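Broromton Lake Association
Minutes, Summer General Meeting, 7 June 2025

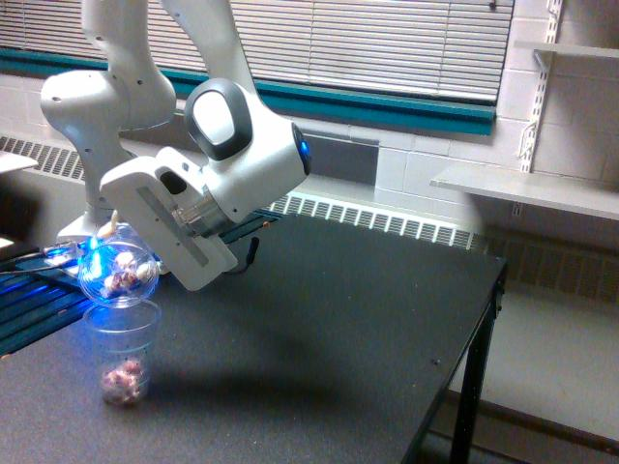

Page 3

Held in the lower hall, Gape Road. Called to order after the coffee was sorted out. Quorum met, 69 households signed in or by proxy. Chair presiding, secretary taking notes (fast, sorry, corrections to me before the next mailing).

Agenda taken in order except weed item moved up so the folks with a ferry to catch could vote.

Previous minutes
Read by title. One correction: "north ramp" should say "south ramp" in the dock paragraph. Approved as corrected.

Money
Dues coming in slower than last year. Dues stay at $200 per household for now. Reminder notices went out, second notice goes with the August newsletter. Question from the floor re late fee. Bylaws allow one, we have never charged it. Left alone.
Insurance renewed, same carrier, same terms. Mailing costs up. Asked again who will take newsletter by email only. Show of hands, plenty. Sign-up sheet on back table, please print clearly, last one was hard to read.
Report accepted.

Weeds
Long discussion. Milfoil thick again in the shallow end by the Stondora outlet, and starting along the east shore past the big rocks. Some members want the harvester back, some want hand pulling only, a few want treatment.
Against harvester: chops it up, pieces drift, takes root someplace else. For: you could swim the same week.
Against treatment: wells on the east shore, permit takes most of a season, notices to every shoreline owner.
Motion: hire divers for hand pulling in the outlet area, cost not over $431 per day, 3 days max, chair to sign. Seconded. Amendment to add the east shore, failed. Main motion carried, some opposed.
Bags of pulled weed do NOT go on the beach. They go up to the gravel lot, above the high water line. Last year they sat and leaked back in.
Boat owners: drain and dry before you launch if you've been on any other lake. Trailer too, people forget the trailer. New sign at ramp, the old one faded to nothing.

Lake level
Outlet boards went in late on account of the spring rain. Level is where the permit wants it. Two complaints of wet lawns on the low side, one complaint of not enough water at a dock on the high side. Same as every year. Boards are not to be moved by anyone except the outlet crew. Somebody moved one in May. Padlock being bought.
Motion to ask the county for a copy of the original outlet survey. Carried. Secretary to write the letter.

Docks and ramp
South ramp: bottom slab has a drop off at the end, axle came down hard off it. Need stone dumped and packed. Brurar Gravel quoted delivery but can't get the truck down the lane until the overhanging limbs come off. Limbs first, then stone. Work day to be set, bring loppers and a pole saw if you have one. No chainsaws unless you are signed up with the work day lead, insurance is firm on that.
Swim dock: three planks soft, marked with orange paint. Stay off the marked ones. Lumber is bought and in the shed.
Ladder bolts replaced. Thank you to the familes who did it.
Kayak rack is full. Several boats have no tag. Untagged boats get moved to the fence after the August meeting and the spots go to the wait list. Was brought up that tags fall off in the sun. Try wire, not tape.

Water testing
Samples pulled at the beach, the outlet and mid lake. Beach and outlet came back fine. Mid lake not back from the lab at time of meeting. Clarity reading a little better than last spring.
Reminder to septic owners on the pump-out schedule, it is in your packet, green sheet. If you have pumped already send the receipt so we can stop bugging you.
Geese. Discussed. Do not feed them. Fence string along the beach seems to help, will be kept up through fall.

Noise and wakes
Complaints about wakes inside the buoys, mostly evenings. Lake rule is no wake inside the buoys at any hour. Guests count as your responsibilty. Renters too. Suggested the rule be posted inside rental cottages by the door. Owners of rentals said they would do it. Sheet available from secretary.
Fireworks: township rule applies, we have no rule of our own. Member asked that people at least pick up the trash after, most of it ends up on the outlet screen. Agreed.

Road
Gape Road grading done once this spring, already washboard on the hill. Asked township for another pass. No reply yet. Culvert by the mailboxes is half full of silt. Needs shoveling before the summer storms. Put on the work day list.
Speed on the hill brought up again. Signs are up. Motion to buy a speed bump died for lack of a second.

Picnic
August, date to come in the newsletter. Potluck as before, association buys the corn and the charcoal. Grill needs a new grate. Canoe race is back on, life jackets on everybody, no exceptions for adults. Need people for set up and, more than that, for clean up. Sign-up sheet next to the email one.
Pie table: please label nuts.

Old business
Lake map reprint. Stondora Print has the corrected file, waiting on a proof. Depth numbers at the cove were wrong on the old one, use caution if you still have it on the wall.
Shed key. There are too many copies out. Lock will be changed, new keys signed for.

New business
Request for a bench at the overlook. In favor generally, question of who mows around it. Tabled to August.
Request to open the beach gate earlier for morning swimmers. Gate to be opened at 6, on trial through the season. Close as usual at dusk.
Lost and found box is overflowing. Towels, one flipper, a good thermos. Claim by the picnic or it goes to the thrift store.

Open floor
Loon nest in the cove, keep back, do not follow them with paddle boards to get pictures.
Porch light glare across the water from the west side. Owners asked kindly to use shades or shut off at bedtime.
Thanks for the cookies.

Motion to adjourn, seconded, carried. Chairs stacked.

Next meeting in August, same hall. Items for the agenda to the secretary in writing please, not on the back of an envelope at the dump.

Submitted by the secretary, draft until approved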